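We use cookies to keep this site working and to count visits. Accept | Settings

Filed under: Studio News, Grant Reports, Tattoo Training

Skomia Fund — Apprentice Pigment and Healing Program
Progress report, second period, ending September

1. Status

The program is on schedule in two of its three work areas. The third, the healing record, is behind by one month. Spending is within the approved budget and no change to the total is requested.

2. Practice work

The apprentices at the Gremik studio have completed the line and shading units on practice skin. Each apprentice submitted 12 finished sheets, which were graded by two artists working separately. Line weight was consistent on straight and shallow curved work. Tight curves remain the weak point, mainly from changes in hand speed at the turn. An extra unit on small lettering has been added for the next period.

The original plan called for one brand of practice skin throughout. The supplier changed the thickness of its sheets after the first delivery, and results from the two batches can't be compared directly. Grades are now recorded with the batch number. We have put in an order with Papadakis for enough sheets to finish the program from a single batch.

3. Pigment records

The bottle log now holds 200 entries. Each entry gives the maker, lot number, opening date, and discard date. Thinned grays mixed in the studio are logged separately — they were missing from the first version of the form, and 13 entries had to be rewritten. Soltside has moved its log to the same form, and both studios now use the same codes for black, gray wash, and red.

4. Healing record

Clients are asked to return for one check after healing. Return rates were lower than planned in the summer months. The check has been moved to the late afternoon, with the last slot at 6:30, and a reminder is sent the day before. Early response is better, but the period is too short to report a rate.

Red shading on the forearm has needed more touch-up than black line work in the same area. The entries do not yet separate first-year work from work by the supervising artists. That field will be added before the next review.

5. Reference material

The lettering and script folder has been sorted by style and stroke width. Brush-written styles are held apart from drawn lettering, with a note on the smallest size at which each can be tattooed without the strokes closing up over time.

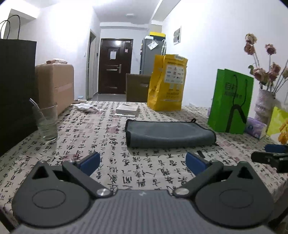

Fig. 1. Tablecloth with printed Chinese calligraphy and small reddish-pink seal stamps.

6. Next period

Work planned: small lettering unit, second round of grading, revised healing form, and a joint review of the pigment log with Soltside. The remaining equipment payment will be claimed once the power supplies have been delivered and tested.

Comments

inkandiron: Is the bottle log form available to other shops? Ours is still on paper.

R. from Soltside: Small correction to section 3, we still keep a separate code for brown-based reds. The rest matches.

softneedle: Same trouble with the thicker practice sheets. Going down a little on needle depth helped with the curves.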